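2020-11-06 — Drollwood bench, kitchen counter layout

Moved on from the bare counter to the full counter set. Same marble-pattern top as in April. Towel stays folded flat on the toaster oven, standing rule from the Prunuvia list. Drawer box goes at the back, plate of fruit on its lid, cup and can next to the plate.

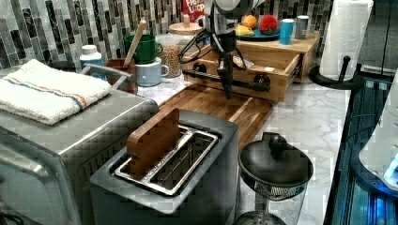
Counter set, drawer box partly open, small board in left toaster slot.

The small board in the toaster is on the list as a misplaced item and should be left there until the put-away pass. Same for the large striped board lying flat behind the toaster. Do not square it to the counter edge; the diagonal is intended.

Drawer box: runs freely over the first 88 mm, then drags. Waxed the runners with Hornix paste, left 20 minutes, wiped off. Drag is less but still there on the right side. Suspect the drawer bottom and will check it with a straightedge.
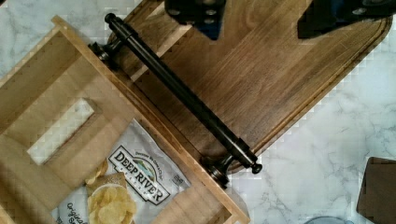 Handle: bar on 2 posts, screws from inside the drawer front. Both had backed out a little. Retightened by hand, no threadlock. If they loosen again, fit washers — the Sanna kit has 4 of the right size in the small bag.

Label inside the drawer is still legible, leave it on.

Open items: straightedge on drawer bottom, oil for the dark board (groove first, then the face), second cup if one can be found in the same blue. Put-away pass not started.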